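Workshop > Interviews > Arms and grippers

Last updated 8th January

Two arms, one switch and a lot of fingertips

Plugging in a network cable takes a person a second or two. Duván Zapata has spent most of the winter on it, with two white robot arms, a rack and a growing box of finger pads, and he will talk about it for as long as you let him.

I met him at the Clellham workshop, where he compares parts for people who want arms to do small, fussy jobs. The present job is patching: pick up a cable, line up the plug, push it into the right port of a network switch, let go without dragging its neighbour out. "I love this task," he says. "It sounds like nothing at all, and then you try it and everything you thought you knew about your gripper goes out of the window!"

His comparison pits two sets of fingers against each other. The Vaher set has a ridged pad and closes along a straight line. The Kundia set is slimmer and gets into tighter gaps, but it flexes a touch when it meets something stiff. He has run both on the same arms, with the same controller, so that any difference has to come from the last few centimetres.
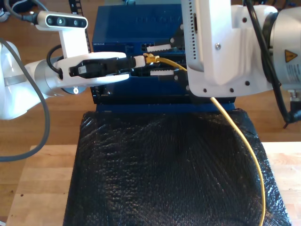

A black plug in the left gripper, next to the port where the yellow cable is already in.

"Ports that sit side by side are where it gets interesting," Duván says. "With an empty panel, either set will do a decent job. Put a cable in the next hole along and suddenly your finger is as wide as a house." He holds up his own thumb and forefinger to show me how a person gets round it – we tip the plug, feel for the edge, then roll it straight. The arms can be taught something like that, he thinks, but only if the pads let the plug turn a little without letting it fall.

So far he has logged 1148 attempts across the two sets, and he stops at 200 in a sitting, as he finds he gets sloppy about resetting the cables after that. Every miss gets a note. Some notes are one word long. One of them just says "rude".

I asked whether there was a winner. He pulled a face and then grinned. "For picking a cable up off the mat, Vaher, easily. It closes flat and the plug comes up the way you wanted. For the push itself I keep going back to Kundia. That bit of give I complained about in the first week? I've come round to it. When you're slightly off, it slides in where the stiff one just stops dead and sulks."

He is just as keen on the question of cameras. The first plan was to rely on one fixed view of the whole table, which gave a lovely picture of the back of a wrist at the very moment he wanted to see the plug. Moving the view up close, above the gripper, changed the way he worked.
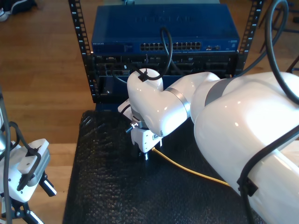
"People spend ages choosing an arm and then choose a camera in an afternoon," he says. "I did it myself. I'd tell anyone starting out to do it the other way about. Work out what you need to see at the moment of contact, then see which arm can carry that without knocking it into the rack." Cable routing comes into it too. He had 9 different arrangements of clips before he found one he was happy with, and he can still describe what was wrong with each of them (I have spared you the full list, though the fourth was very funny).

The controller gets less of his attention, mostly out of contentment. It is a Zuvance unit, bought second-hand, and what he likes is how quickly it will back off when the push gets too hard. He set that limit low at the start and has been nudging it up. "You want it brave enough to click the plug home and shy enough not to bend anything. There's a sweet spot, and it's a different spot for each set of fingers, which I hadn't expected and which is brilliant, really. It means the fingers and the settings have to be judged together."

Using both arms at once is the part he is most excited by. One can hold the plug while the other comes in to steady it or take it over, and a handover gives him a second chance at a poor grip.

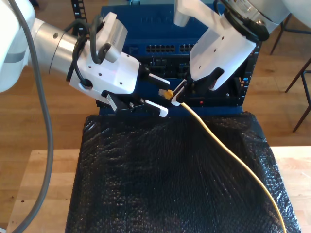 The right gripper has the yellow plug; the left has its fingers open.

"Handovers are slow, I'll admit that. But watch someone patch a rack by hand and they swap hands all the time without thinking. Why shouldn't the arms?" He wants to reach 1000 attempts with handovers alone before he says anything firm about them, and hopes to be there in March. After that he would like to try plugs with the little locking tab worn or snapped, the sort everyone has in a drawer somewhere.

Before I left he offered me a turn at the controls. I got the plug as far as the front of the switch, pressed it firmly against the metal between two ports and held it there, quite pleased with myself. Duván wrote it down as a miss.

14 comments | 37 shares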